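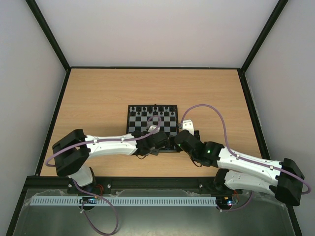
Culik two-arm teaching cell

Culik is a bench cell for recording tasks by remote control. The operator moves two hand-held leader arms and the white arms on the front rail follow. Each arm ends in a gripper. The walled table takes small jobs such as setting out chess pieces.

Lead time: 6 weeks
Leader cable: 4 m
Stored recordings: up to 70
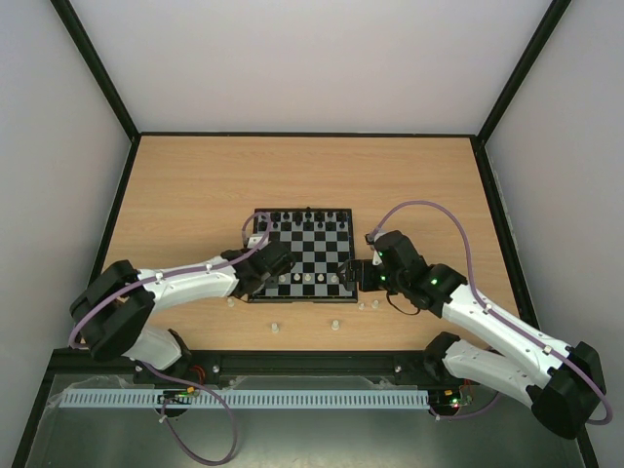 Barbara Piątek
Product Manager, Loltimel

Start with a short task and record it 5 times before changing the layout. Spare gripper fingers are sold separately under Kurek.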